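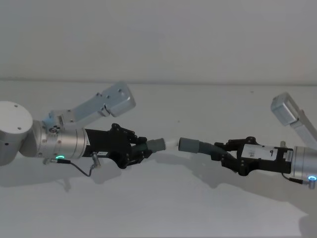
Fig. 4. Two tube ends held in line, with a small gap between them.

4. Joining the drain tube of the Duko dehumidifier

The Duko can empty itself through a tube, so you do not need to carry the water tank every day. For this you need the tube supplied in the bag, and in most rooms also the Grarent extension tube, which is sold separately. Please read the whole section before you start.

Before you begin
Switch off the appliance and pull the plug from the wall. Wait 11 minutes, so the water left on the cooling fins can run down into the tank. Then take out the tank and empty it.

4.1 Turn the appliance so that the back side is towards you. Pull off the rubber cap from the drain outlet and keep it in a safe place. You will need it again if you go back to using the tank.

4.2 Push the supplied tube on the outlet until it stops. Do not use oil or soap.

4.3 Measure the way from the appliance to the floor drain. If it is more than 142 cm, you must add the extension tube.

4.4 Cut both tube ends straight with a sharp knife. An end which is cut at an angle will drip.

4.5 Bring the two ends in one line (Fig. 4). Push the Cassim connector into the first end, then push the second end over it until both ends touch the collar.

4.6 Lay the tube so that it goes down all the way to the drain. It may not rise at any point, also not over a door sill.

4.7 Put back the empty tank, plug in the appliance and choose "Continuous".

Note: The first water can need 42 minutes to arrive at the drain. In a cool cellar it takes longer.

CAUTION: Do not put the end of the tube under water in a bucket or sink. The water can then not flow out freely and the appliance may overflow inside.

CAUTION: Do not use this tube where the room can freeze.

4.8 Care of the tube
Rinse the tube with warm water each September, before the heating season, and after every 1,000 hours of running. Change it if it has become hard or has a bad smell. New tubes can be ordered from Bellcombe, spare parts desk, attention of Effie Cairns. Please give the serial number from the label behind the tank.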